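Library Reopens Second-Floor Study Room After Chair Repairs

By Mavis Ferreira
7/24/25
3 min read

The second-floor study room at the Mernon Public Library is open again after a short closing to repair its office chairs. The room was shut for two weeks while staff and a local repair shop went through the seating, replacing worn parts where they could and setting aside the chairs that were past fixing.

Library director Vaughn Holloway said complaints about the chairs had been building since last October. Most were about seats that sank during use or wobbled when a person leaned to one side. A few patrons said they had started bringing cushions from home.

"People come in to study for the bar exam or do their taxes, and they sit for four or five hours," Holloway said. "A bad chair is a real problem for them."

The library first asked for prices on new furniture. The lowest quote was more than the branch had left in its furnishings budget for the year, and delivery would have taken until fall. Holloway then called Flekton Seating Repair, a shop on Canal Street that mostly works on chairs from medical and dental offices.

The repair bill came to $2,936, including parts and pickup. It was paid from the building maintenance account and did not need a separate vote.

Dexter Kapoor, who owns the shop, said most of the trouble was under the seats, where people rarely look. Bolts had worked loose over time, and several gas lifts no longer held their height. Dust and lint had also packed in around the control levers, making them stiff.

Kapoor said the chairs were worth saving. The seat shells were sound, and the lifts are a common size that he keeps in stock. Labor was the larger part of the cost. He and one employee did the work at the shop in batches, so the library did not have to find storage for everything at once. 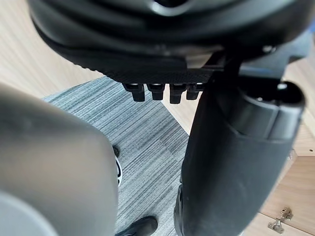
What was done

Each chair was turned over, cleaned and checked for cracks in the base and seat shell. Loose hardware was tightened and missing bolts were replaced. Chairs that would not stay up got new lifts, and any caster that dragged or had a flat spot was changed.

Three chairs could not be repaired because the base had cracked near the center. Their arms, levers and casters were kept for spare parts, and the rest went to the county recycling yard.

The room's tables were not part of the job. They were moved slightly during the closing so that custodial staff could shampoo the carpet, and some are now closer to the windows than before. All of the wall outlets can still be reached from a seat.

What patrons will notice

The chairs now go up and down with the lever on the right side. Candela Cantero, who supervises the second floor, said patrons should be seated when they use it and should pull up gently. Forcing the lever while standing beside the chair was one of the things that bent the old ones.

Cantero also asked that chairs stay in the study room. Over the past year, many had been rolled out to the computer area and the magazine section, and some had been taken across the metal strip at the elevator, which is hard on the casters. Anyone who needs a seat in another part of the building can ask at the desk.

A sheet for reporting problems is on a clipboard beside the door. Patrons can write down what is wrong and leave the chair against the back wall. Staff will tag it and take it out of use until it has been looked at.

Gyu-bin Ryu, a nursing student who uses the room most weekday evenings, was back on the first day it reopened. She had been studying in the first-floor reading area during the closing and said it was too noisy after school let out.

"I had one chair I always looked for, and if it was taken I would go home early," Ryu said. "I sat in a different one today and it was fine."

Hours and reservations

The study room is open during regular library hours, and no reservation is needed for individual seats. Groups may reserve the long table at the north end for up to 2 hours by calling the second-floor desk. Covered drinks are allowed, but food is not.

Flekton will come back in October to check the chairs and retighten the hardware. That visit is included in the price, and the room will stay open while it is done.

Contact the newsroom | © 2025 Mernon Weekly | Back to top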